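Setting up your manuscript in Gilora

1. Open a new book file and type your working title. Mine was "Huanca" for more than 140 pages before I changed it!

2. Set your chapter goal. I like 5 scenes of four pages each (yours can be shorter). 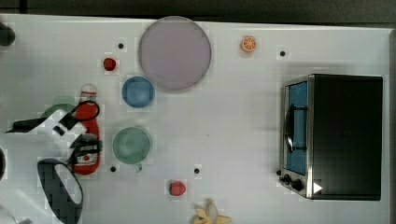
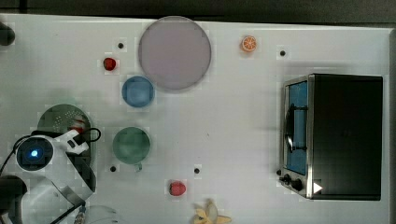 Toy food and dishes on a white tabletop, both views.

3. Add your pen name under Author. I write thrillers as Efua Fiadzo, so that's what I put.

Note: Gilora saves every 60 seconds.

Caution: don't rename a chapter while your editor has it open. I lost a whole ending that way.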